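Desk clear-out before the July move

The Folon team changes desks in July, and the shared table by the frosted glass partition has to be bare before then. Kimie Arai has put an open orange box in the middle of it for small things that need a home. If something of yours is on that table, please take it back or put it in the box.
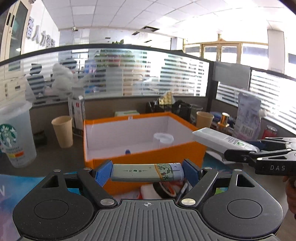
The shared table, with the orange box in the middle.

Drinks are the first job. Paper cups and the large Starbucks cup should go to the kitchen or the bin, and please empty them first. Product boxes and sample packs go back to the cupboard next to Gyu-bin Ko's desk – the top 2 shelves are free. The slim tube with the lavender cap can go there too if it isn't claimed. Bags left behind the box will be moved to the coat hooks.

Cables are a separate matter. Kimie has a drawer for them in room 257 and would like them coiled and tied.
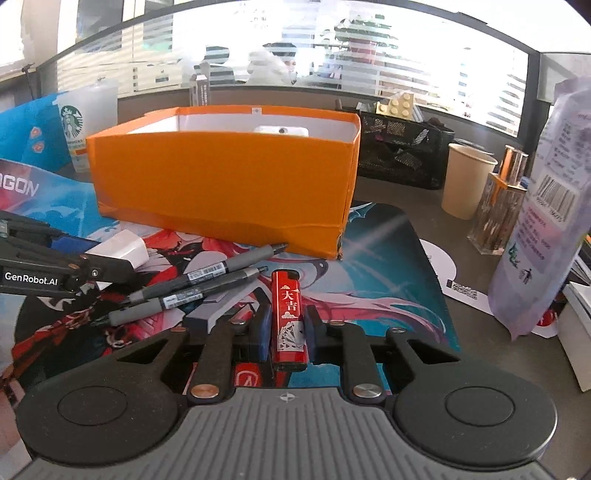
Red lighter marked 大吉, and pens by the box.

Lighters can't travel in the crates. Mac Mathúna, who are doing the move, won't carry them, so the red one with the playing cards on it needs to go home with its owner. Pens with labels on should be handed to Gyu-bin, who will check them against the stock list. Plain ones can go in the pot at reception.

The orange box itself is creased and torn at one corner, so it will be recycled afterwards. We have about 16 new crates coming for everything else. Anything still in the box at 3 pm on the day before the move goes to lost property on the ground floor.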